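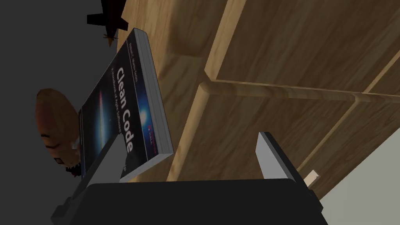
Reading group, October: do we need one more programming book?

VZelenak
I finished Clean Code on Thursday. The advice about names is good. But I don't agree that functions should always be so small. At Tavwood we split one file of 484 lines and now I jump between 17 places to follow one payment.

Suggestions so far:

1. Read only the chapters on names and comments, then discuss.
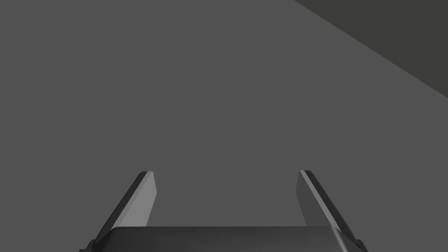 2. Each person brings old code and we rewrite it together.

k_ayala
I prefer number 2. Vilém, your payment example is maybe a problem of bad splitting. Small functions helped me very much when I was new — I could finally test something.

3. Skip it and choose a book on databases.

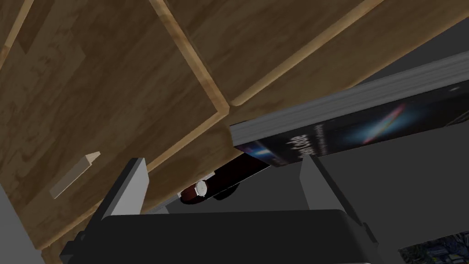 4. Take a break until spring.

Atieno N.
Against 4. We took a break last year and it became eight months. Also, who still has the copy from the Hestov library? I am number two on the waiting list.

VZelenak
I have it, I return it tomorrow. Karla, my tests passed before the splitting too. I only say that the reader pays for every jump.

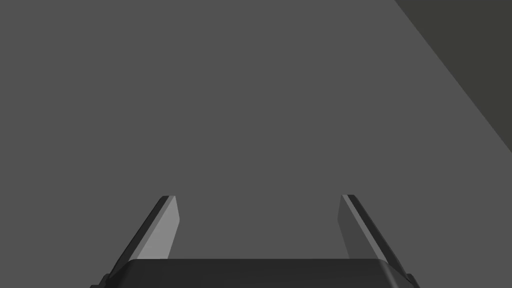 Brisa
Reader pays for long functions also. I vote 2, and please bring less than 122 lines each.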